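September, late, kitchen table

Print | E-mail

Still up. The Sumov trial runs 30 days and I burned the first eight on getting my graphics driver to behave, so tonight I made tea and told myself I wasn't going to bed until I had an opinion about the thing. I have several!

So, for future me, who will have forgotten all of it: Sumov is the simulator subscription from Dostero. You pay by the month, you get a bunch of rooms with a robot arm already set up in them, and you can run pick-and-place to your heart's content without owning an arm (or insurance, or a table strong enough to bolt one to). I'd been going back and forth between this and Flores since spring. Flores is cheaper, but the rooms look like the inside of a shoebox, and I need to show clients something they'll recognize as a kitchen.

The room I've been living in is called Groven. It's a marble counter with a window behind it and a bunch of stuff lying around, and oh, the stuff is great. There's a melon that is practically square! A plate with a little star pressed into the middle. Pencils. I like that it's the kind of junk that ends up on my own counter, minus the melon. The thing I kept sending the gripper after was the small green object near the back, which is a mean little target with that canister standing so close by.

I got the first decent approach of the evening before my tea was cold and was so pleased I sent a picture straight off.
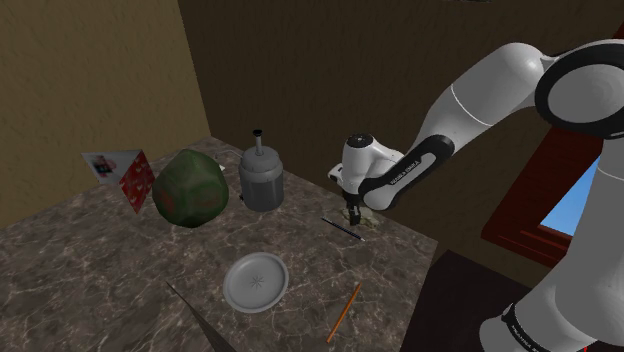
Ea Norðdahl wrote back that it was all very pretty, but had I looked at what the contact settings were doing, and was I planning to pay for marble or for physics? She'd tried Sumov over the winter and given up on it because small objects kept skating away from the fingers whenever the grip force went up, and she said she'd want to see it behave on something squishy before she'd give Dostero a dime.

Fair. Annoying, but fair. So the rest of the night went to contact settings, which are buried three menus down under a heading called "Surfaces" (why??). The defaults are way too slippery. Once I'd brought the friction up and cut the time step in half it calmed down a lot, though every run took twice as long and my laptop started sounding like a hair dryer. I left a batch going while I did the dishes and paid the water bill.

Batch came back with 2,427 attempts and 306 failures. I was braced for a lot worse! I went through a handful of the bad ones and they're mostly the arm coming in at a silly angle, which I'm pretty sure is my planner and none of Sumov's doing. A few are that skating business Ea complained about. It's still in there, just less of it. I need to save those runs before the trial storage gets wiped. DO THIS TOMORROW.

What I love: you can stick a camera pretty much anywhere. I moved mine until I could see the whole arm down to its base, and suddenly my elbow problem was obvious. I'd been staring at the hand all week like a dope. The light from the window wall is nice too, soft enough that my vision code has to work for a living.

What I don't love: the log viewer, the login that kicks me out every hour, and the help pages, which were clearly written for somebody who already knows the answer. Also I emailed support about the driver mess and got a very friendly reply to a completely different question.

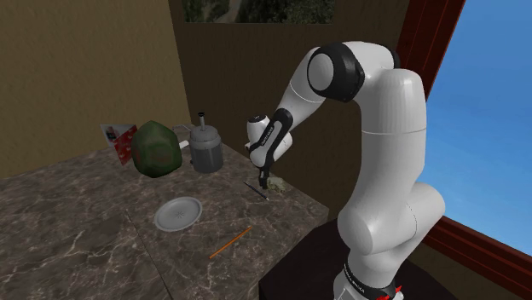

Groven kitchen, camera moved so the base shows. Gripper down by the green thing.

Printed that one and taped it in here since I want the elbow where I can see it when I rewrite the planner.

Would I pay for it? I think so, on the small plan, for a couple of months anyway. If Flores had one room half this good I'd be tempted to save the money, but I went and looked again at their gallery tonight and nope, shoebox. I'd like to swap the green target for something with real give to it first, so I can answer Ea properly. There's supposed to be a soft-body add-on, and I can't find the price for it anywhere, which never means it's cheap.

Need milk. Call Mom about the weekend. Ask support about the add-on AND the hourly login thing, in separate emails this time.

Print | E-mail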